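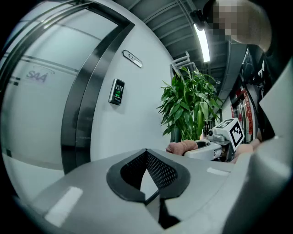
Jisten hand grippers: how often do you check the marker cubes?

Search this board Go
Category: Grippers & Tooling > Setup and Care
2 min read

left_jaw wrote, 11/25/21:
We have one pair of Jisten grippers, a marker cube on top of each. After 14 days of use the tracking of the right one began to jump. I have cleaned the lens and restarted the Produra software, but the jump is still there. Before I open the housing I would like to hear how you look after yours. Both cubes look straight to my eye when I hold the pair in front of me. 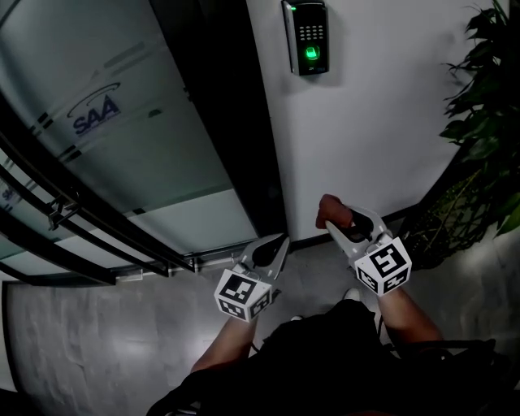 Reply 1: fu_bench
Your eye is not enough. Put the gripper in a fixture and measure the cube against the body. On our pair one screw under the cube was loose, and it was difficult to feel by hand. We now check the screws every 40 sessions.

Reply 2: padwasher
I do not agree about the screws. If you tighten them so often, you will wear the plastic thread. Ekstead told us to leave them alone and look at the finger pads first – a dirty pad lets the object slip, and in the recording this looks like a jump. I wipe the pads with alcohol and change them after 3000 grasps.

Reply 3: fu_bench
Slipping moves the object. It does not move the cube. He writes that the gripper itself jumps.

Reply 4: left_jaw
Yes, it is the gripper pose, also with nothing in the fingers. I will measure the cube tomorrow. Padwasher, do you test the new pads with soft things too?

Reply 5: padwasher
Always. Small hard object first, then terry cloth, because the loops catch on a bad pad edge.
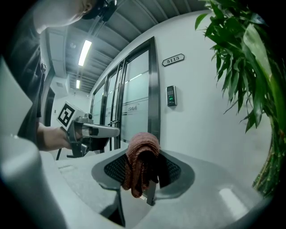

Reddish-brown towel at the near gripper, marker cube on the other one.

Reply 6: left_jaw
Measured. The cube is turned a little to the left. I tightened one screw only and I will leave the others. The pads get alcohol tonight.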